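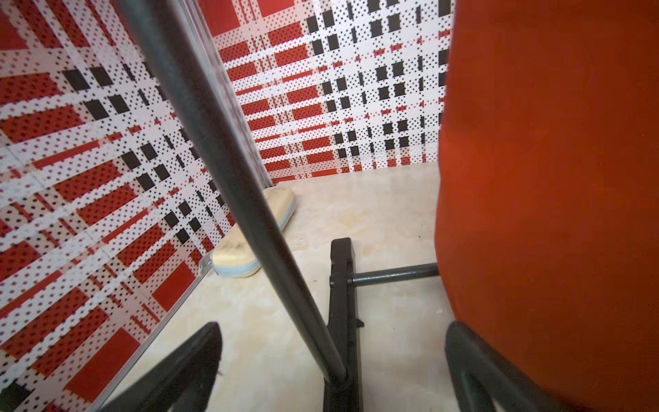 Ellgate's plaid booth opens to visitors in March

If you've walked past the Ellgate building in Flonduvness this winter and caught a flash of red through the side door, you already have some idea of what's coming. The pattern booth is nearly done, and it is a wonderful thing to stand next to. Red blocks, fat white bands, black squares marching along on the diagonal, and a fine grid of dots over all of it, so the whole pattern seems to buzz a little when you move your head.

The booth is part of Puvow, the display project that has been taking over the ground floor one corner at a time. Earlier corners were pretty quiet (there was a very nice one about door handles), and this one is loud. It will open to visitors in March, from 3 in the afternoon, and entry is free.

The plaid was drawn by Maksym Sydorenko, who grew up in Flonduvness and came back two years ago after a long stretch drawing patterns for shirts and curtains. He calls this one Ayele, after the street where he rented his first studio, and he has been fiddling with it ever since.

"I kept making it polite," Sydorenko told us. "I'd do a version in soft gray and everybody would say yes, lovely, and go back to their coffee. Then I made the red as big as I dared and people put the coffee down."

The dots were the part he fought with longest. He wanted the pattern to look printed, the way an old comic page looks when you hold it close to your nose, and that meant laying small black and red dots across the big shapes without letting them go muddy. From across the room you see a bold plaid. Walk up and it breaks into specks. He tried it with bigger dots first and they made his eyes water, so down they went, and down again. The grid on the booth is version 16, and he still has all the earlier sheets rolled up under his desk. A few of them will be hung in the hallway so you can see how the thing changed. Version 4 is practically all white! Version 9 has a sort of tomato-soup color that the building manager liked best and still brings up.

Because the walls are made up in panels, the pattern has to carry on over the seams. Look for the thin pale lines and you can see where one panel stops and the next begins. Lining up the squares across those joins took most of a week. A tiny slip hardly shows at one seam, but it grows as you go along the row, and by the end of a wall your nice diagonal has turned into a staircase. Sydorenko's crew took down the first run entirely and started again from the other end. After that they worked with a long straightedge and a lot of pencil marks, checking each panel against the one before it, and the second run went up with hardly a grumble.

Along the foot of the wall is a slim strip of silver metal trim where the pattern meets the floor. It was a late addition, and a good one. Without it the plaid just sort of fell off the bottom, and your eye kept sliding down to see where it went.

So what goes inside a booth like that? Solid shapes in plain color, it was decided, and nothing with a pattern of its own. The first is a big orange-red piece with a smooth matte face and a gentle curve to its edge, and there's a dark gray pole standing on a black foot nearby, with a short gray crossbar low down. Against the plaid the orange looks hotter than you'd expect. Put it beside the red blocks and you start to notice how different two warm colors can be, which is the sort of thing you can look at for a good ten minutes if no one hurries you along.

"I thought the orange would get lost," said Sydorenko. "I asked for blue. I was wrong about blue, and I've told everyone so they don't have to tell me."

The soft finish was chosen on purpose. A shiny one was tried during the planning stage, using a small sample, and it picked up so much of the pattern around it that it turned into a sort of plaid blob. Fun for a minute, and then a bit of a headache. The duller surface keeps its own color and lets the walls do the shouting. The pole has a touch of gloss to it, and the soft highlights down its length are a nice little break from all those squares.

Other shapes will take their turn as the season goes on. The plan is to swap the main piece every few weeks, keeping to one strong color at a time, and visitors will get a say. A box by the door will take suggestions on slips of paper, so bring a favorite color and a reason if you have one. A deep green is already on the list. So is a mustard yellow, which got a very long discussion at the last planning evening and came out the other side still on the list. Sydorenko is hoping for one pale shape before summer, something close to the white of the bands, to see whether it disappears.

Families are very welcome, and there will be a table in the hallway with squared paper, rulers, and red and black pens for anyone who wants to try drawing a plaid at home scale. It's harder than it sounds. This reporter had a go at the preview and produced something that looked like a parking lot, but the kid at the next seat made a terrific one with the white bands running uphill, and it has since been pinned up by the coat hooks. Sheets from the table can be taken home or left behind for the wall.

A short talk on the pattern will be held on opening afternoon, and again later in the month if enough people ask. Sydorenko will go through how he builds a repeat, starting with one block and one band and working out, and he'll pass around some of his early sheets so people can see the mistakes up close. He is a good talker on this subject. Ask him about the width of the white bands and you should plan on staying a while. (Short version: they were half as wide until version 11, and the red looked cramped.)

There are 104 places for the talk. Seats can be saved at the Ellgate front desk, in person or by leaving a note, and any left over will go to whoever turns up on the day. The booth itself needs no booking. If there's a line, visitors will be let through in small groups so that everyone gets a decent look.

A few practical things. The pattern is strong, and anyone who finds busy stripes and dots hard on the eyes may want to look from farther back, where the dots melt away and the plaid settles down quite a bit. Benches will be set out at that distance. Please don't lean on the panels or move the pieces on display. Photos are fine, and Sydorenko would love to see them, especially ones taken close up, where phone cameras do odd and rather beautiful things with the dot grid. Prints of the Ayele pattern will be on sale at the desk in two sizes, with the money going toward paint for the next corner of Puvow.

That next corner hasn't been announced. There's been talk of doing something with paper lamps, and also of a room built entirely around one shade of brown, which sounds dull until you hear the Puvow crew get going on it. Suggestions for that can go in the box too.

Questions about the opening, the talk, or the drawing table can be left at the Ellgate front desk or by phone at extension 2207.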